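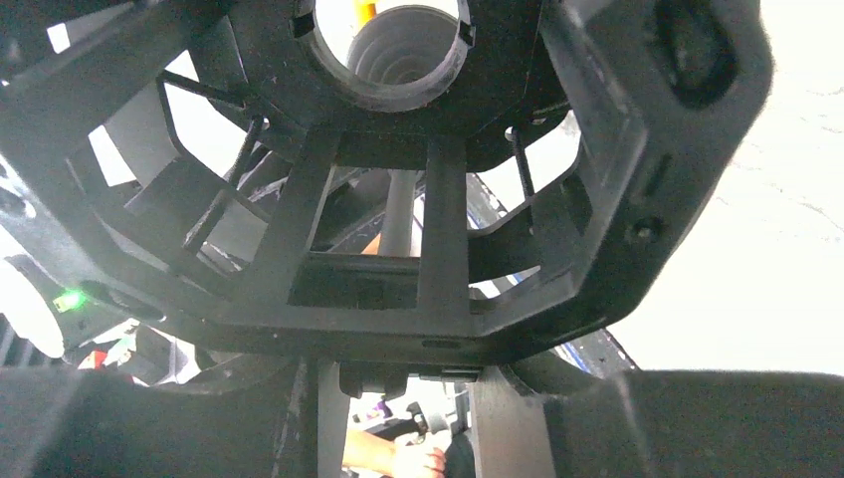

Black lattice cage from underneath, ring opening at the top.

Valter 84 Portable PA Speaker
Clalatis Sound Supply
In stock. Usually ships the next working day.

The maker's carton says "2000 watts of pure power." We have left that number out of our listing title on purpose. It is a peak figure, measured over an instant nobody will ever hear, and we don't think it helps you decide anything. The continuous rating is 84 watts, and that is the number we'd go by. It will fill a classroom or a back yard. It will struggle at an outdoor wedding with a road nearby, whatever the carton promises.

We get asked a lot whether a small battery speaker can replace a real PA. Usually it can't. What it can do is make a person talking at a normal volume easy to understand at the back of a medium room, and if that's the job, the Valter does it for less money than most of what we've tried. Music at low to medium volume is fine. Turn it up past three quarters and the bass goes soft, then the limiter kicks in and everything starts to sound like it's coming through a blanket.

What you get
Speaker with carry handle
Power supply and cord
Shoulder strap (thin, we'd replace it)
Quick start sheet

Not included: microphones, speaker pole, rain cover.

Inputs

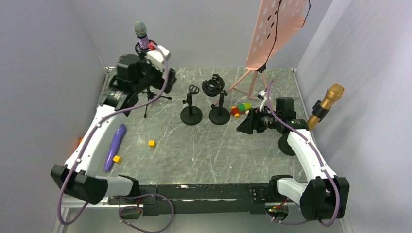
There are two microphone inputs on the back, each with its own volume knob, plus a line input for a phone or laptop. Both microphone inputs are the combo kind, so they take either type of plug. Tone controls are shared between them, and that's a real limit if you have two very different voices. For anyone speaking from a table we'd put the money toward a stand before a better microphone. A little tripod with a clip holder does the job, like the one in the photo holding the handheld with the silver mesh head and the purple wrap on its handle. Check the leg spread against your table first. Small stands tip more easily than you'd expect once a heavy cable is hanging off the back.

The "studio echo" knob is a knob you should turn all the way down and leave there. Customers who call us saying their speech sounds muddy have nearly always got it at the halfway mark, where it ships from the factory.

Battery

The claim is 20 hours. You may get that with the volume barely up and nothing plugged in but a phone. Roya Yazdani in our repair shop ran one at a steady speaking level with a single wired microphone and the warning light came on well before that. Plan on one long event per charge. The battery can be replaced with a screwdriver, and we stock it, which can't be said for the Renlow model at the same price.

Wireless microphones
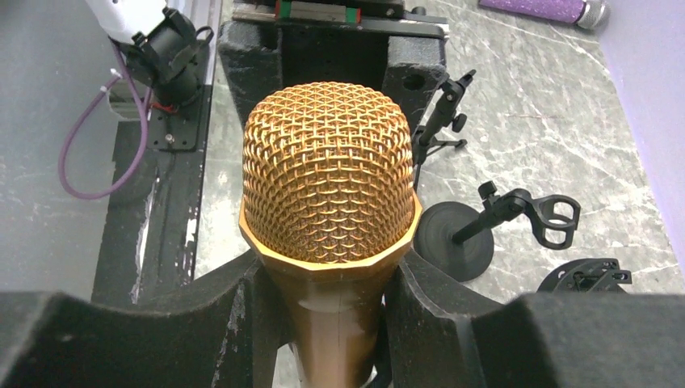

Most bundles at this end of the market throw in a pair of wireless handhelds, and we've stopped selling them that way. The ones we tested dropped out behind a single wall and had a range claim of 400 feet printed on the box. Maybe in an empty field. If you need wireless, buy the receiver separately from a company that will tell you which frequencies it uses, and try it in your own building while you can still send it back. A metal body or a shiny finish tells you very little about how a microphone sounds. Ask about the capsule. If the seller can't answer, assume it's the cheapest one available.

How it compares

The Nouri column speaker carries a voice farther and costs almost twice as much. It also has no battery. The Renlow is lighter and louder on paper, and we sent back enough of them last August that we no longer list it.

Common questions

Will it stop feedback?
There is a switch labeled "anti-feedback." It cuts some treble. Standing behind the speaker works better.

Is it waterproof?
No. The word "weatherproof" appears on the carton and we have asked what it means without getting a reply. Keep it dry.

Can I link two?
Yes, with a regular cable from the line out. The second speaker's microphone inputs still work.

Returns
Unused or tried once, in the original carton, with the power supply. Please put the power supply in the box. We'll refund the speaker and take the missing parts off the total.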